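Molham Sheds and Garages Help Board
Cleaning, Sorting and Storage

Round black thing with a textured plate underneath – how do I clean it, and how would you store it?

Posted Sunday, April 28, 2024 by shelf_by_shelf

Hi all, first proper post after reading along for ages. I'm slowly working my way through the garage (the plan is to have room for the car by August, please don't laugh) and I've reached the pile I kept walking past. It's mostly a mixed lot I bought at the Prumberg clearance auction, lot 1739 according to the sticker on the crate. I wanted the crate. The crate is great! The stuff inside it, less so.

I've rehomed or binned nearly everything except one piece I can't put a name to. It's big, it's round, and it has a thick glossy black ring on the outside with a brushed silver colour in the middle. Turn it over and there's a flat black plate with a fine diamond pattern, like the grip on a good tool handle, with a row of little black tabs along the edge and a short peg that sticks down past them. I can't find a maker's name on it and I don't want to chuck it until I know whether it belongs to something.

I've got two things to ask, and if someone happens to recognise it that's a bonus.

First, cleaning. I tried a corner of the diamond pattern with a damp paper towel and the towel just shredded and left white fluff in all the grooves, so now it looks worse than when I started. What do you use on that sort of surface? And is it something different for the shiny ring? I've already wrecked the finish on a stereo with the wrong side of a sponge and I'd like to not repeat that.

Second, storage. It won't sit flat with the plate side down because of the peg, and I'm nervous about leaning on those tabs. My shelves are 40 cm deep so there's space for it, I just don't know which way up it should go or what to put under it.

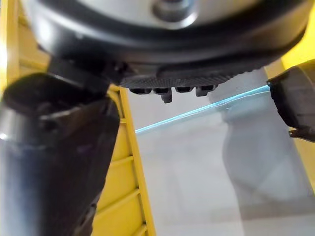
mostly_labels

Can't tell you what it is, sorry, but I can definitely help with the fluff! Never paper towel on knurling (that's the word for the diamond pattern if you want to search for it). Same goes for tissues, cotton pads and anything else that sheds.

Start dry. Get a soft toothbrush or one of those cheap nylon nail brushes and go along one set of diagonals, then turn and do the other set. If you scrub in circles the fluff just moves next door. Have the vacuum running beside you with the brush head on and most of it will go straight up the hose. Whatever's left usually comes off with a bit of masking tape pressed down and peeled. Don't leave the tape sitting there while you have lunch, or you'll be back here asking about glue. Ask me how I know.

If it's still grubby after that, put one drop of dish soap in a cup of warm water, dip the brush and flick it nearly dry before you touch the plate. You don't know what's inside the thing, so keep water well away from any gaps and don't go dunking it in the laundry sink. Then blot with a microfibre cloth and leave it out overnight.

For the glossy ring I'd only use a clean microfibre, and blow the dust off first so you're not dragging grit around. Same for the silver bit, except wipe in the direction of the brushing. Keep glass cleaner off it until you know whether it's plastic or painted metal. It might be fine, but you can't undo it if it isn't.

hallgrimsson_road

Looks like junk to me, mate. If you haven't needed it by now you won't. We took 2 trailer loads to the Zalgate tip over Easter and I haven't missed a thing.

thirdgarage

I wouldn't tip it just yet, unidentified parts are half the fun. Before you do any more cleaning, measure across the ring and across the textured plate, and write both down along with the lot number. Then check properly for numbers – a torch held low and sideways will show up faint moulded lettering that you'd miss front on. Have a look around the inside edge of the ring as well. Put whatever you find into your post, because I'd be guessing from the one view and so would anyone else.

On storage, I've kept awkward round things on a ring of foam pool noodle for years and it works really well. Cut a length, bend it into a circle a bit smaller than the part and tape the ends together. Lay that on the shelf and sit the thing on it plate side down, so the outer rim carries the weight and the peg and tabs hang free in the middle. Check with your fingers that nothing underneath is touching. If the peg still reaches the shelf, stack a second circle on top of the first.

Old pillowcase over the lot for dust. I don't like plastic bags out in a garage, they get sweaty. Bottom or middle shelf if it's heavy, and please don't stand other boxes on it.

I also tie on a tag with the date I'll decide by. Mine was 11 months for a mystery bracket, and I found the matching half in month ten, inside a paint tin.

shelf_by_shelf

Tape trick got nearly all the fluff out, thank you! Did the rest with the toothbrush. No lettering so far, but I only had my phone light, so I'll try again with a decent torch. Pool noodle is on the shopping list.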